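Football laundry and gear, what works at our house

Updated 2025-05-31. Moved the pads stuff up because people kept scrolling past it.

Two boys in pads, one washer, a basement that never dries out. Quick notes, no particular order. Add yours at the bottom.

GRASS STAINS ON WHITE PANTS
Cold water first. Not warm. Warm sets it and then you own green pants. Turn them inside out, run the tap through the back of the stain so it pushes out the way it came in. Then dish soap, the plain kind, worked in with an old toothbrush. Leave it a half hour. Wash cold with like colors. Check before the dryer — if you can still see green, do it over. Dryer is forever.

Turf burn marks (the black rubber smear, not the skin kind) come out better with a bit of rubbing alcohol on a rag. Blot. Test on the inside hem first, the cheap practice pants will go shiny.

BLOOD
Cold water and salt, right away if you can. Spray bottle in the car for this. Peroxide on white only. Did it once to a maroon home jersey and we had a pink number 77 for the rest of the season, so.

NUMBERS AND NAMEPLATES
Inside out, always. Never iron on the number. If a corner lifts, thin towel over it, iron on low, press and hold, no sliding. Stitched numbers can take more but the thread frays if you bleach. No fabric softner on any of it. It coats the mesh and then the sweat just sits there.

PADS
Pull every pad out of the girdle the same night. Every one. Yes the tailbone one too. Wipe with half white vinegar half water, stand them on edge so air gets both sides. Fan on low. Mine go on an old dish rack, works great.

Shoulder pads: hang from the neck opening on a thick hanger, not a wire one. Undo all the straps. Once a month in season I take them out in the driveway and do a proper scrub with a soft brush and baby shampoo, then hose, then shade. Not sun, sun makes the plastic brittle over time. October is the worst, nothing dries. Bring it in by the furnace but not ON the furnace.

HELMET
Damp cloth, mild soap, that's it. No solvents, no stickers the coach didn't hand out, and check with whoever issues the helmets before you put any cleaner on the shell or the pads. Chin strap comes off and goes in the sink. Those get disgusting fast. Mouthguard gets cold water and its own case with holes. If the case has no holes, drill a couple.

THE BAG
Empty it completely, shake it out over the trash not the lawn. Snack wrappers, tape balls, socks, one time a whole banana. Then:

— baking soda in the bottom overnight, vacuum in the morning
— crumpled paper in the corners so it holds shape and dries
— leave it unzipped, people, unzipped
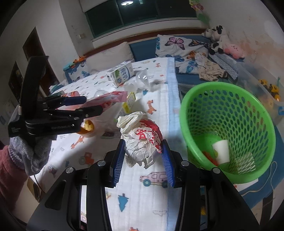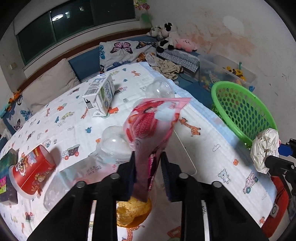

Declan Brennan wrote in to say he skips the baking soda because it cakes up in the zipper teeth, and he uses dry coffee grounds tied up in an old sock. Swaps it every two weeks. Says the bag smells like a diner, which beats what it smelled like before. He also rubs a candle stub along the zipper in the preseason and hasn't had one stick. I tried the candle thing. Good tip. Haven't tried the coffee.

CLEATS
Knock the mud off when it's dry, not wet. Wet just moves it around. Butter knife for between the studs. Pull the insoles and laces. Newspaper stuffed in tight, change it once before bed. Never in the dryer, the glue lets go. If the sole is already peeling, shoe glue and a bunch of rubber bands, leave it a full day — more if it's humid.

Detachable studs: little dab of petroleum jelly on the threads before the season or you will be out there with pliers in the rain. Keep spares in a pill bottle. Ask me how I know.

GLOVES
Receiver gloves lose their tack from dirt more than wear. Wipe the palms with a damp cloth, press them together palm to palm, let them air dry. By hand only. Store them palm to palm too.

SMELL THAT WONT LEAVE
For practice shirts that smell clean until they get warm again. Soak in cold water with a cup of white vinegar, an hour, then wash with half the soap you normally use. Too much detergent is usally the whole problem. Never mix the vinegar with bleach, not in the bucket, not in the washer. Hang dry.

MARKING STUFF
Laundry marker on the inside of the tongue, the waistband and the underside of each pad. Last name plus a phone number, ours came home from an away game that way. Colored electrical tape around the water bottle. Lasts about a month, then it gets gummy, peel it and wipe with a little cooking oil.

GAME DAY TOTE
Spare laces, safety pins, roll of white tape, small screwdriver for the facemask screws, spray bottle, 2 old towels, trash bag for the wet stuff. A trash bag under the seat too if it's your good car.

Still looking for something that gets field paint out of black socks. I've tried dish soap and I've tried letting it dry and brushing. Half works. Comments are open.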